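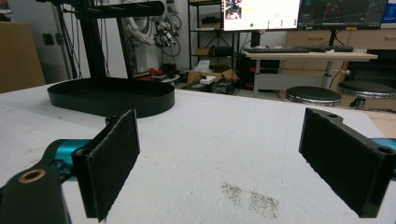 Work table with black tray, stand at the back.

Tirnton Bench Notes: Table Tidying Set

README

This folder holds the pictures and notes for the table tidying part of Tirnton. The subject is an ordinary work table with a white top, what gets left on it, and how it looks before and after it has been cleared. If you are after the shelf and drawer material, that is in Gulthorpe and has its own README.

Maintained by Noemi Marras. Table notes by Chantelle Zwane. Labels checked by Ettore Monti.

What's in the folder

pictures/ – 200 stills, colour, one table per still
notes.csv – one row per still, columns explained below
surfaces.txt – wording used for marks, scuffs and crumbs
trays.txt – wording used for trays, dishes and lids
CHANGES – list of edits, newest first

The stills are in 8 groups. A group is one tidying session at one table, and the file names sort in the order they were taken. Don't shuffle across groups if you are splitting the set, as stills from the same session look very much alike.

The table

The top is white and slightly textured, a bit like foam board or paper. It shows everything. Most stills have faint greyish scuffs spread over the surface, and these are treated as part of the table. They don't get a label and they don't count against a table being clear.

Loose dirt is another matter. In the first still there is a patch of grey-brown speckled residue near the front, in two loose clusters. That gets the label "residue" and the table is marked "not clear", even though there are no larger items near it. We went back and forth on this. Rochelle Ruiz-Ortega relabelled the early groups in August so they match the rule.

If two clusters sit close together, they are one patch. If there is a clean stretch between them wider than either cluster, they are two.

The tray

Black, oval to rounded-rectangle, with low walls and a glossy rim. In the first still it rests toward the back left, directly in front of the black metal stand. The agreed name is "tray". Earlier notes had "dish", "bowl" and "pan", and all of those have been changed over.

The rim picks up light, and several people marked the bright line along it as water. Please don't mark a tray as wet unless there is a visible pool or drips on the table beside it.

A tray in front of the stand is "home" and doesn't need to be moved for the table to count as clear. Anywhere else it is "out". The stand itself is always "fixed", including the horizontal arm at the top.

Background

Only the table is labelled. Cardboard, tripods, cables, wall outlets and anything on the low surfaces behind are left alone, whatever colour they are. The room is cluttered and its contents are not part of the tidying. Katia Parisi keeps a separate list of background items, which is not included in this release.

Columns in notes.csv

still – file name
group – session number
clear – yes, no or unsure
tray – home, out or none
residue – number of patches, 0 if none
scuffs – light, heavy or not visible
comment – free text, often blank

"Unsure" is allowed and should be used. It is mostly for stills where part of the top is hidden. Please don't guess at what might be behind something.

Known problems

Light and heavy scuffs were judged by eye, and the two people doing it did not always agree. Treat that column as a rough guide.

In 5 stills the residue count is blank. These are waiting on a second look and should be left out of any totals.

Group 3 was noted using the old Asilar sheet, which had no column for scuffs. All of its rows say "not visible", which is wrong for most of them. It will be fixed when someone has a free Monday.

Spelling is mixed in the comments (grey/gray, colour/color). We have not corrected it. Search for both.

Corrections

Send these to Noemi with the file name and the column. A short comment is plenty. Changes to surfaces.txt or trays.txt need to go past Ettore first, as the Sartori notes use the same wording and have to be updated at the same time.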